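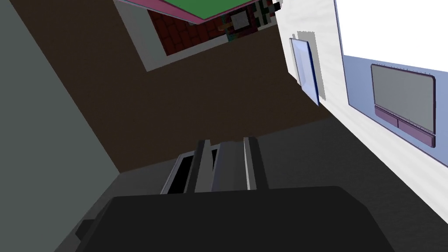

Zistthorpe Community Dance Program
Progress report to the Soledura Fund
Mon 13 April

Thank you again for your patience over the winter, and for the kind note that came with the second payment. It was read out at the Codance members' evening and it went down very well. This report covers everything since our last one, and I have tried to keep it in the order of your form, though I know I wander.

Classes

The daytime class for older adults is the part of the program I am happiest with. We had hoped for 40 regular members by spring and we reached that number before the clocks changed, which I did not expect after such a slow start. Most people come by bus, and the move to a later start (once the morning fares drop) made more difference than any of the flyers did. Total attendances for the period stand at 691 across all groups. The full register is in the attachment, with the beginners and the seated class shown separately as you asked.

The seated class deserves a word of its own. It began as an add-on for people recovering from a fall or a new hip, and it has grown into a proper group with its own tastes in music, which run heavily to tango. Four members have since moved over to the standing class, and two of those still come to both because they like the company.
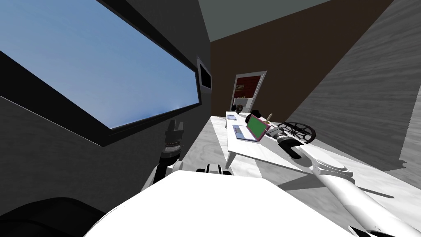
The evening beginners' group has been harder going. Numbers were good in the first weeks and then fell off once the bad weather set in, and I don't think we ever quite got them back. We have talked to the people who stopped coming, and the main complaint was that each session built on the last one, so anyone who missed a week felt lost. From May we will run it in short blocks, with a clear starting point for each, and we will see how that goes.

Teaching and training

Both of our new teachers finished their training on schedule. They are now leading warm-ups on their own and will take over full classes one at a time – we would sooner go slowly here and keep everyone comfortable. The training days at Carré were excellent, and I would gladly send more people if the budget ever allows it. The notes they brought back on teaching dancers with poor hearing have already changed how we run things, mostly in small ways, like facing the group when giving counts and turning the music off completely before we talk.

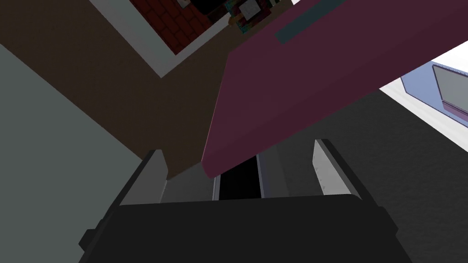 Budget

Spending is close to plan. Music licensing came in a little higher than we had allowed for, and travel to Carré a little lower, so the two very nearly cancel out. We have not touched the reserve. I would like to ask whether the unspent part of the publicity line could be moved to shoes and floor mats, as word of mouth is doing most of the publicity for us and the loan shoes are getting tired. If that needs a separate form, please send it along and I will fill it in right away.

Coming up

The spring social is the next big date, and you would all be most welcome. The seated class is opening the evening with a tango they have been working on since January, and they are taking it very seriously indeed. After that we start planning the fall timetable, and I will send you a draft as soon as there is one worth reading.

With warm thanks from all of us,
The Program Coordinator
Codance, Zistthorpe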